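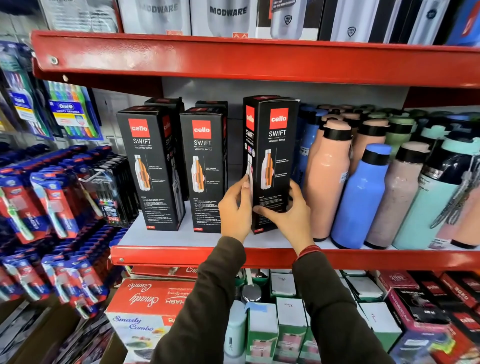

Mesfin Gidey has the incident log printed out, which he apologizes for. The screen version, he says, lets you sort by severity, and sorting by severity is how everybody managed to miss it.

The log covers a trial of the Nenia, a two-armed stocking robot built by Sitel and run at night in a housewares store belonging to the Beaudoin chain. Gidey was the store's floor lead and later the person in charge of the trial on the retail side. He had stocked shelves by hand for years before that. He still does, a couple of shifts a week.

Sitel's summary of the trial, dated 2021-02-10, gives the number of items placed as 3758 and the number of "reportable events" as one. I asked Gidey whether that was true.

"It's true if you let them pick what's reportable," he said. "The one event is the night it pushed a shelf's worth of boxed flasks out the far side of a gondola. You can't leave that out. There was a guy standing there."

The guy was a night cleaner working the next aisle. The Nenia was sliding a tall boxed steel bottle into a row that was already full. The box in front stopped, the arm kept going, and the row behind went over the back edge. The cleaner was hit on the forearm. He had a bruise and finished his shift.

"People hear 'bruise' and they relax," Gidey said. "A steel bottle in a box has some weight to it. That shelf was at chest height. Move it up one and have him bend down for his bucket, and I'm having a very different conversation with his family."

The explanation that came back from Sitel was short. The arm is meant to stop when it meets more than 15 newtons of resistance. It had met more than that, and it had not stopped, owing to what the report calls "a transient configuration state." I read the phrase aloud to him.

"Somebody turned the limit up," he said. "That's all it means. The thing had been stopping too much. Cardboard drags on cardboard, and every time it dragged, the robot quit and called for a person. So one night the limit was raised to get through the aisle, and it stayed raised."

Who raised it? He says he asked three times in writing. The report doesn't say. It does say the software now logs every change to the setting, which makes you wonder what it was doing before. I put that question to Sitel and got a paragraph on the company's commitment to safety.

I also asked Gidey why the robot was stopping so often in the first place. He held up an invisible box and started moving his hands around it.

"Watch anyone do it. One hand's on the side of the box, the other one's down by the corner. You're feeling whether it goes. If it doesn't go, you don't push, you turn it a little, or you nudge the one next to it, or you look behind and find out some customer put a loose bottle back there. You've done all that before you know you've done it. The Nenia had one idea, and the idea was straight in."

The shelf plan was no help to it either. On paper, boxed bottles have their place and unboxed ones have theirs. In the store they drift. Boxes end up at slightly different angles, a second row sits half hidden behind the first, and the toothbrushes on the next panel stick out far enough to catch a sleeve. The demonstration aisle at Sitel's site in Lesa, which Gidey visited in July, had none of this.

"Beautiful aisle," he said. "Every box facing you. I told them I'd never worked in a store like that and they laughed, like I was being modest."

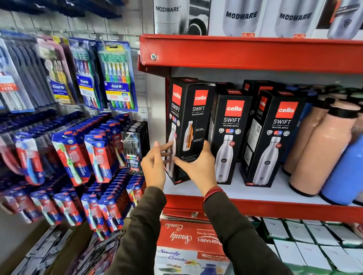
The stop button

There is a second matter, and it isn't in the summary at all. When the row went over, the cleaner walked up and hit the red button on the robot's base. The base locked. The arms did not go limp and did not back away. They held where they were, one of them still pressing on the box.

Sitel says this is by design: an arm that goes limp may drop what it is carrying. That is a fair point, and Gidey grants it. His objection is that the store's staff had been told the button "makes it safe," in those words, on a laminated card.

"So what does a person do? He reaches in to save the box. I would have. And the box is the only thing holding that arm back." The cleaner didn't reach in. Gidey has asked him why not and he doesn't know.

The card has been reworded. I've seen the new one, and it tells staff to keep clear of the arms until a technician releases them. There was no technician in the building at night.

What the numbers leave out

Gidey's own count is different from Sitel's. He went through 400 pages of log and marked each placement where a person had stepped in to straighten, shift or remove something first. By his tally the robot did 2444 placements with no help. Sitel told me that assisted placements are "a normal part of collaborative operation" and didn't dispute the figure.

I'd like to have asked Beaudoin what it makes of the gap, but the chain declined to talk. A second trial is planned at another store, with a mesh panel fitted along the backs of the shelves.

Gidey thinks the mesh is a good idea and should have been there from the start. He is less sure about the force limit, now locked behind a password.

"I asked who has the password," he said. "They said the site lead. So I asked who the site lead is going to be at two in the morning with half an aisle left to do, and they said they'd get back to me."

As of our conversation, they hadn't.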